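What Weather Does to a Board
Graying, checking and raised grain are separate processes, and each runs on its own clock
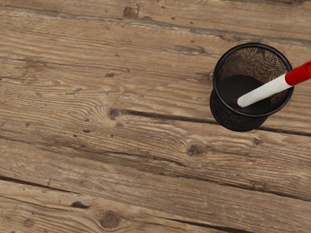
Weathered planks with gaps, knots and raised grain, and a black wire-mesh pen cup.

Leave a freshly planed board outside, uncoated, and its color shifts before anything else does. Most light species go yellow or brown in the first weeks of strong sun. The gray comes later, and its timing depends on rain more than on light.

The agent of the first change is ultraviolet radiation. Lignin, the polymer that binds wood cells together, absorbs it strongly and breaks into smaller compounds, some of them soluble in water. Rain carries these off. What remains at the surface is mostly cellulose, which is pale and absorbs little UV. Mildew growing in the loosened fibers supplies much of the darker tone. A board kept under a deep eave, with sun but no rain, can stay brown for decades.

The affected layer is thin. Danai Andreadis, who runs the exposure yard at Skomton, planes down a test board at the end of each season and keeps the shavings in labeled envelopes. One or two passes with a sharp blade will generally reach wood of the original color. "People bring me a gray plank and ask if it's rotten," she says. "Gray is a surface condition. Rot is a moisture condition. You can have either one without the other."

The yard at Skomton holds 600 panels on racks facing south, 80 of them horizontal and the rest tilted. The horizontal panels fare worst. Water sits on them, enters the end grain, and leaves slowly. Andreadis inspects for checks, the short cracks that follow the grain, using a feeler gauge and a low lamp set at the side.

Checks are a mechanical problem. Wood shrinks and swells with moisture, and it moves far more across the grain than along it. When a wetted board dries, the outer layer shrinks while the core is still swollen. The surface goes into tension and splits. Each opening lets the next rain in deeper, so a board that has begun to check tends to continue.

Raised grain has a different cause. Softwoods lay down a wide, soft band of earlywood each spring and a narrow, dense band of latewood toward the end of summer. Rain and windblown grit remove the earlywood faster. The latewood is left standing as ridges that can be felt with a fingernail. On flat-sawn boards the ridges may lift and separate altogether, a fault called shelling.

Knots behave differently again. The grain in a knot runs close to perpendicular to the face of the board, so the knot presents end grain to the weather. It shrinks on its own schedule, sometimes cracks across the middle, and is harder than the wood around it.

These differences matter to the trade in reclaimed lumber. At Gavalas, a salvage yard that handles barn siding and dock timber, Markos Drakos sorts incoming stock by moisture content first and appearance second. He takes a meter reading at both ends and in the middle. Anything that reads high goes under a roof on stickers, with air on all sides, until the readings agree. The job that taught him this was a restaurant floor delivered in September. The boards were laid tight while damp, and by the time the heat had been on for a month there were gaps a coin could stand in.

Buyers often ask for the gray to be kept. That limits what can be done to the face. Film-forming finishes such as varnish bond to the degraded fibers and come away with them. Drakos brushes the boards with stiff nylon, vacuums them, and applies a matte penetrating sealer, with a trial patch on an offcut, as nearly all sealers darken the gray to some degree. Wire brushes are avoided on oak. Steel fragments react with the tannins and leave black spots.

For new siding meant to weather evenly, Despina Koutsoukos, an architect at Brammont, specifies vertical-grain stock, open joints and stainless fasteners, and keeps the lowest course well clear of the soil. Her clients are warned that the north wall will lag. On one house the south side was uniformly silver after two winters, and the wall behind the porch was still the color of toast. The owners asked for a stain to match the two. She advised them to wait.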